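How to Check and Set Your Tire Pressure at Home

Tires lose a little air every month, and they lose more when the weather turns cold. Checking them takes a few minutes and needs only a decent gauge and a pump. I use a Morodetti dial gauge and a small Ceder compressor that plugs into the 12-volt socket, but any make will do.

Start before you drive, or after the car has been parked for a few hours. Warm tires read high. Look for the sticker on the driver's door jamb and write down the front and rear figures, as they are often different. Do not use the number on the tire sidewall. It is a maximum, not a setting.

Unscrew the valve cap and put it in your pocket. Press the gauge straight onto the valve until the hissing stops, then read it. Do this for all four tires before adding any air.

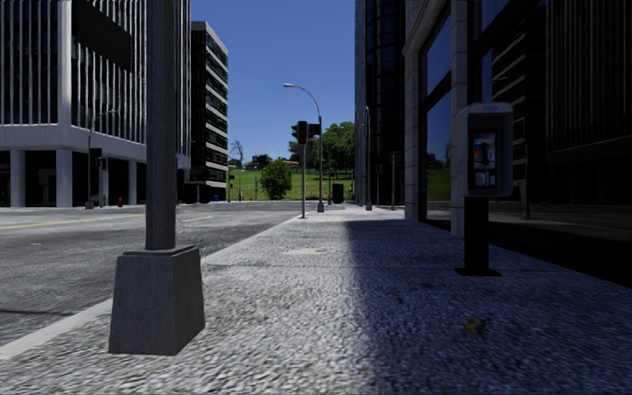 Sunlight can throw off your readings, so try to have both sides of the car in the same conditions. A tire in direct sun will show a bit more than its partner in the shade. On a street like this one, where the sidewalk is bright near the curb and deep in shadow beside the buildings, a parked car may get sun on one side only. Check early in the morning if you can.

Add air in short bursts and recheck each time. If you go over, press the pin in the valve to let some out. When a tire is 2 psi low on a 30 psi setting, my compressor needs some 80 seconds to bring it back up.

Refit the caps and check the spare – it usually has its own, higher figure. If one tire keeps dropping, have it looked at for a slow leak. Stankevičius in Brurville does mine, and most tire shops can find a nail or a bad valve the same day.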